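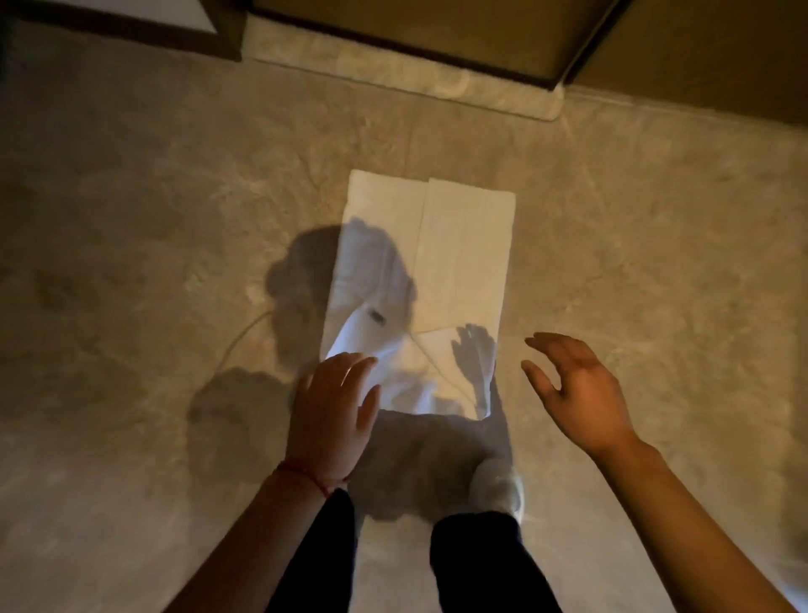

Folding a white garment on a carpeted floor.

The chemistry test nobody can fail

Every cast of every romantic drama now gets on like a house on fire. They were best friends by the second read-through. They finish each other's sentences on the sofa, they have a group chat, they cried at the wrap party. I have sat through 3 press days for television love stories since February and I have yet to meet a pair of leads who found each other a bit dull.

The latest is Trosley, an eight-part series about two rival ferry pilots who spend most of a winter not kissing. It is decent. Cayetano Cordero plays the gloomy one and Encarnación Olmedo the one who talks, and their long argument in the fourth episode, conducted almost entirely over a ship's radio, is as good as anything on television this year. I would have been happy to leave it there.

The publicity would not. Wolitz, the company behind the show, says it saw 900 actors for the two parts and that the moment Cordero and Olmedo walked into the same room, everyone knew. I asked who everyone was. I was told it was more of a feeling.

Cordero, to his credit, seemed uneasy with the story. "We read the scene, then we went for separate trains," he told me. "I liked her. I thought she was very prepared." Olmedo remembered it much the same way, except that she thought he had been rude about her coat. By the afternoon, in front of a larger audience, the two of them were describing an instant connection and she had her hand on his arm.

You can hardly blame them. A fan account devoted to the pair posted 1,400 clips in the month after the first episode, most of them a few seconds long and none of them from the show. They come from interviews. He pours her a glass of water. She laughs before he has got to the end of a joke. People slow these down and put music on them, and the studio, which knows free advertising when it sees it, books another joint interview.

What gets lost is the work. The radio scene was written by Prorska, the small writing team that also made Barroso, and it went through months of changes. The pauses that viewers swear are real were marked on the page. Olmedo recorded her half in a cupboard in the production office while Cordero was on a boat two hours up the coast, with a script assistant reading her lines to him. They were not even in the same county. I find that far more impressive than a spark, and it was left out of the press notes.

A second series has been ordered. The announcement came with a picture of the leads hugging and a line about family. Olmedo has since said she would like her character to spend some of it with somebody else, and the replies underneath were furious.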